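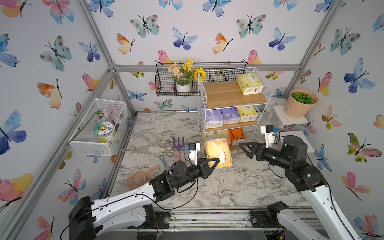
Drodby Community Help > Money and Records > Fraud and Disputed Accounts

Collection notice for a store card that was never opened

Posted by plekberg_resident, 2018-05-03

In March I received a letter from a collection agency stating that I owe $1839 on a store card issued by Trirnesia Credit. I have never held an account with that company. The letter gives my correct name and the last four digits of my Social Security number, but the street address on the account is one where I have not lived for several years.

I telephoned the agency and was told that the matter could be settled at once for $500. The representative added that a payment would not be treated as an admission. I declined and asked for documents, and to date none have arrived. My credit report now shows the account as past due, and I am due to apply for a car loan this summer.

I would be grateful for advice on two points. First, should the dispute go to the agency, to the card issuer or to the credit bureaus? Second, is a police report required when the loss has not come out of my own pocket? The desk officer in Plekberg seemed unsure whether one could be taken.

Posted by records_desk_volunteer

The dispute should go to all of them, in writing, and each letter should stand on its own.

To the collection agency: state that the debt is not yours and that you request validation of it. There is a time limit, generally 30 days from receipt of the agency's notice, within which a written dispute obliges the agency to stop collecting until it has answered. If that period has passed, write anyway. Use certified mail with a return receipt and keep the receipt with your copy of the letter.

To the card issuer: address the fraud department and ask for the application and the transaction records. A victim of identity theft is entitled to copies of these on written request, but the issuer may ask for proof of identity, a police report and a signed affidavit first.

To the credit bureaus: request a fraud alert and ask that the account be blocked as the result of identity theft. An alert placed with one of the three national bureaus is passed to the others. A block has to be requested from each bureau separately - this is often missed.

On the second point, a report can be useful even where you have paid nothing. File the identity theft report with the Federal Trade Commission first, print it, and take it to the station with the collection letter, a photo ID and proof of where you lived when the account was opened. Ask for the report number before you leave.

Do not pay the $500. Whatever was said on the telephone, a payment may make the debt harder to dispute.

Posted by cheung_street_tenant

I had a similar matter, for a smaller sum of roughly $200. The bureau removed it after my second letter. The first was returned because I had not enclosed a copy of a utility bill. I would suggest telling the car lender in advance, as mine agreed to hold the application open while the dispute was pending.

Posted by hillside_member

Change all your passwords and get a new bank card. Some monitoring plans advertise coverage above $1000, so it may be worth buying one.

Posted by plekberg_resident

Thank you for the replies. The letters to the agency and to Trirnesia Credit have been sent by certified mail, and the Commission's report has been printed for the station. I have not bought a monitoring plan. I have one further query for the records desk: the old address appears on my credit report as a current one, and I would like to know whether it should be disputed in the same letter or in a separate one.

Posted by records_desk_volunteer

The same letter will do. List the address as a separate item under the account, and enclose your lease or a tax bill for the present address.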